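About > Who We Are > The Long Version

Resix is a table linen company. We cut, hem and sell tablecloths, runners and napkins, and we rent out the same things to people who would sooner not own them. If you came here looking for the other Resix, the one that does roof sealant, we get their phone calls and we assume they get ours. Their customers are angrier.

We started in the back half of a shop that sold vacuum cleaner bags. The front half went on selling vacuum cleaner bags for 4 years, and for most of that time our customers had to walk past the whole range to reach us. A few bought bags. The shop was called Zako, and when the owner retired we took over the lease, the sign and a quantity of bags we are still working through. The sign stayed up longer than it should have, and there are people in town who call us Zako to this day. We answer to it.

The first tablecloths were made from a bolt of white cotton that had been ordered for something else and was the wrong width for it. It was also the wrong width for tablecloths. Each one had a seam down the middle, which we described in the first price list as "a traditional center seam." There is such a thing as a traditional center seam, and ours was not it, but they sold, and a woman brought one back last March to have the hem redone. The seam has held up better than some of our later ideas.

What we do now

The workroom has 8 sewing machines, most of them older than the people who run them. The best is a Rácz straight-stitcher that came out of a closed uniform plant. It weighs more than a piano, sews a perfect line and will not go backward, so anything hemmed on the Rácz has its ends tied off by hand. We have been offered a modern replacement several times by salesmen who then watch it run and go quiet.

We make to measure. You send us the length and width of your table and the drop you want, and we send back a cloth. This sounds simple and produces most of our correspondence. People measure the table with the leaf out, then put the leaf in for Thanksgiving. People measure the old cloth, which has shrunk, and order a new one to match the shrinkage. People tell us the table is round and it is oval. We now ask for all measurements twice, in two separate boxes on the form, and when the two boxes disagree we write and ask which one you like better.

For drop, our standard advice is 8 inches for a table you eat at and all the way to the floor for a table with boxes under it. Anything in between will end up in someone's lap. We will make it anyway if you ask. We have made cloths for card tables, pool tables, a door on two trestles and a very long boardroom table that could not be turned around in its own boardroom.

The rental side

Rentals began because a church hall asked for 20 white cloths for one evening and could not think what it would do with them the next morning. We could not either, so we took them back. We washed them, ironed them and rented them to someone else, and that was the business plan. It has not been updated.

Everything rented goes out folded and comes back in a bag. Please do not wash it yourself. We know you mean well. Candle wax, red wine and gravy we can deal with, in that order of preference, but we cannot do much about gravy that has been through a hot dryer. If something has been spilled, leave it alone and put a note in the bag. The notes are often very good. "Beets, sorry" is pinned up over the ironing table.

Colors and patterns

We stock fewer patterns than our competitors, and this page is a reasonable place to admit that it is a matter of temperament. We did florals for a while. A floral cloth is a fine thing until you put flowers on it. Stripes are popular but they make it very plain which way the table is leaning. The pattern we have always come back to is a thin dark grid on a pale ground, and it outsells the florals we still have by a margin that is embarrassing to the florals.
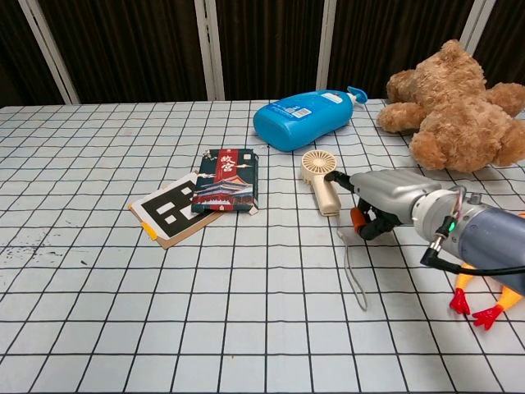
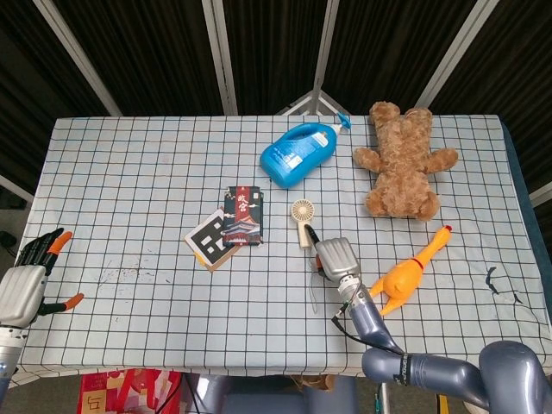

Grids are hard to hem. A plain cloth can wander a quarter inch off true between one corner and the next and go to its grave with the secret, but a printed line running beside a stitched one gives you away along its full length. We cut grids one at a time, along a printed line, and never in a stack. They are also strict about how they are laid, so if you want yours to look right, line up one row with the edge of the table before you do anything else. The black lines on a pale blue-gray ground, as on the table with the teddy bear, show up from right across a room, and so would a crooked start. Once the first row is straight, the rest of the cloth mostly follows.

The other question we get about grids is whether they can be matched across two tables pushed together. They can, if both cloths come off the same print run and you order them at the same time. If you order the second one a year later we will do our best, and you will be able to see where our best stopped.

Where the cloth comes from

We buy plain cotton and cotton blends from Poteck, who have supplied us since the second price list and who have never once delivered on the day they said. They are usually early. We have had rolls arrive before the order confirmation. Every roll is pulled out and looked over under a strong light before anyone cuts it, and the flawed lengths go to napkins, where you can generally cut around the trouble. The leftovers from the napkins go into a bin by the door marked 321, which was the number on the bin when we bought it and means nothing. Help yourself if you are passing. Quilters do, with both hands.

Visiting

You are welcome to come in and look at cloth. Bring your measurements, and if you can, bring a plate, as people choose very differently once their own plate is sitting on the fabric. We close for lunch at noon and open again when lunch is finished. Parking is behind the building, next to the vacuum cleaner bags.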